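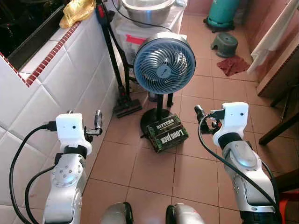

Stop tidying up before the robot arrives

Posted Wednesday, September 23, 2020

Most papers on household manipulation report one number, and it is nearly always a number from a room built for the purpose. The table is clear and the light is fixed. The objects come from a standard set, and someone puts them back on their marks after every trial. I have worked this way myself, and I think we should stop treating those numbers as the main result.

My reason is the Banddale study, which our group finished this summer. We had a two-armed policy trained on 2296 demonstrations. Most were recorded in the lab at Plisholm and the rest in homes. We wanted to know how much the home recordings mattered, so we trained the same network with them and without them and ran both versions in the same rooms. In the lab kitchen the two were hard to tell apart. In a lived-in home they were easy to tell apart, and the version without home data was the worse one in all 10 tasks.

That result is no surprise to anyone who has moved a robot out of a lab. What bothers me is that our old test could not see it. Had we stayed in the lab kitchen, we would have written that home data adds cost and no benefit, and the paper would probably have been accepted.

Consider what a utility room asks of a policy. A printed box sits on the base of a fan, in front of the pole. To pick it up, the arms have to come in past a round fan head on its pole. There is a vacuum cleaner leaning on the wall to one side and chair or table legs on the other. A cord hangs down by a storage container. None of these things belong to the task, but each one takes away some of the paths an arm could use. In the lab we would have moved the fan out of the way, and by moving it we would have removed the part of the problem worth studying.

Houshang Akbari, who ran the trials with me, disagrees with part of this. His view is that a controlled room lets you say why something failed, and a real room mostly lets you say that it failed. He is right that diagnosis is harder. When a grasp goes wrong on a tidy table, there are only a few things to check. When it goes wrong next to a fan, a cord and a wall, you can spend an afternoon on the logs and still be guessing.

I would answer that we can keep the controlled room for diagnosis. It is a good tool for that. My complaint is with using it for the headline figure, the one that goes in the abstract and gets compared from paper to paper. A figure in an abstract is read as a claim about how the method will do in use. If it comes from a staged room, it should say so in the same sentence.

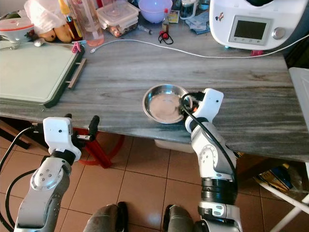 What I would ask for instead

Kitchens make the case just as well. A shallow steel dish near the front of a counter is an easy object by the usual standards. It is round, it is rigid, and the rim is a natural place to put a finger. But the dish is also shiny, and the marble pattern on the counter has light and dark streaks running through it. Behind the dish there are bottles, a jar, a plastic bowl and a folded cloth. A cable crosses the counter toward a kitchen machine. A benchmark would list this as one dish, and the rest of the counter would not appear in the table at all.

I would ask for 2 changes in how we report. The first is that every paper with a household claim should include trials in at least 3 homes that were left as they were, with pictures of each workspace before the first trial. The second is that failures should be sorted by what the arm was near, as well as by what it was holding. We did this late in the Banddale work and I wish we had done it from the start. It showed us that many of our failed grasps were in fact failed approaches, and we had been trying to fix them by changing the gripper fingers.

Both changes cost time. Home trials are slow, and the numbers will come out lower than people are used to. A student comparing a method against the Asadi baseline, which was only ever tested on a bare table, will look bad through no fault of the work. Reviewers need to be ready for that and to accept a lower figure from a harder place.

We will rerun the Hustby tasks under these rules in October, including the ones where our earlier scores were high. I expect some of those scores to drop, and we will print the old and new figures side by side.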